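Hats, and how I finally put them in order
21 Mar 2024

In February I decided to sort the shelf in our hallway. It was full of hats, and every time I opened the closet door, 2 or 3 of them fell on my head. My neighbor Dolores Fitzsimmons told me that she keeps only the hats she wore last year. I tried her rule, but I was not so strict.

First I put everything on the bed. Wool hats for winter went into a cotton bag, with a piece of cedar wood. Straw hats I put one inside the other, with thin paper between them. For the caps I bought a hanging strip from Trikness, 30 inches long, with clips. It holds well, but the clips leave small marks on soft fabric, so now I clip only at the back strap.

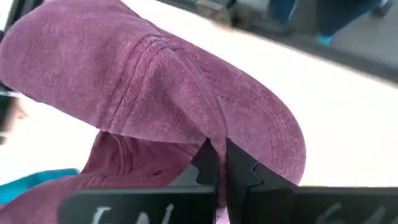
Old cotton caps are the most difficult for me to give away. I washed mine by hand, in cool water with a spoon of mild soap, and I did not rub the color. A cap which is already faded will not become new again, and I do not want it to. The pink one has lighter patches and darker wine-colored ones, and I like it better this way than in one even color. I only brushed carefully along the rows of stitching on the brim, where the dust likes to stay. Then I dried it over an upside-down bowl, so that it keeps a round shape.

Two caps went to the donation box in the end, and one straw hat with a broken edge. The gloves are still in the drawer below, and I will write about them when I have the courage to open it.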